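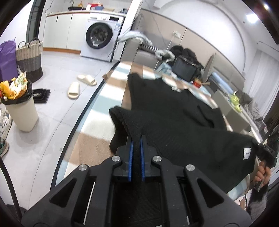
Community News > Clothing Exchange > Meeting Notes

12 November 2023
Notes by Mahfuz Sikder

We started a few minutes late while everybody found a place to sit, and Lwazi Masilela opened by thanking people for giving up a Sunday afternoon to sort and fold clothes for other families. The notes from the June meeting were read out, and one correction was made: the winter coats went to the Fesmont shelter and the blankets went to Osturura, and I had them the wrong way around. My apologies to both!

Donations. Lwazi reported that 3,921 pieces have come through the exchange this year, which got a round of applause. Of the latest batch, 136 are still waiting to be folded and sorted. A good many of these are dark clothes, and we had a long and friendly talk about how hard it is to tell one black top from another once they are in a heap. It was agreed that dark things will be spread out flat on a cloth, one at a time, and checked for marks before they are folded. Mahfuz offered to bring a lamp.

Labels. This took up more of the afternoon than anyone planned. Some of us have been snipping out the neck tags when they looked scratchy, and the families at Fesmont have asked us very kindly to please stop, as they use them to find the size. Agreed that neck tags and sewn-in care labels stay where they are. If a label has faded past reading, pin a slip of paper to the collar with your best guess at the size and put a question mark after it.

Folding. Lwazi went over the method again for the newer folders. Lay the garment out, smooth the sleeves down to the cuffs, bring both sleeves in to the middle, then fold up from the hem. Long sleeves do want a second pair of hands, especially the stretchy kind, and folding in pairs was popular. There was some disagreement over whether cuffs should be tucked under or left showing. Mrs. Hettiarachchi likes them showing and Mahfuz does not mind, so they will be left showing for now and we can come back to it.

Piles. Please keep light blues and grays apart from the blacks. Clothes laid over the back of a sofa are to be treated as not yet checked, however neat they look, and clothes in a box are to be treated as checked. We had a mix-up over this last time and two bags had to be opened again, so do ask if you are unsure.

Pickup. The Jiseck van can take two loads, one to each place. Lwazi will call the driver to settle the time and will let everyone know by phone.

Other business. Hangers are welcome, but no more wire ones, please. A request for children's socks came in from Osturura and will be passed along to the school.

Next meeting at Lwazi's, same time. Mahfuz to bring the lamp, pins and paper slips.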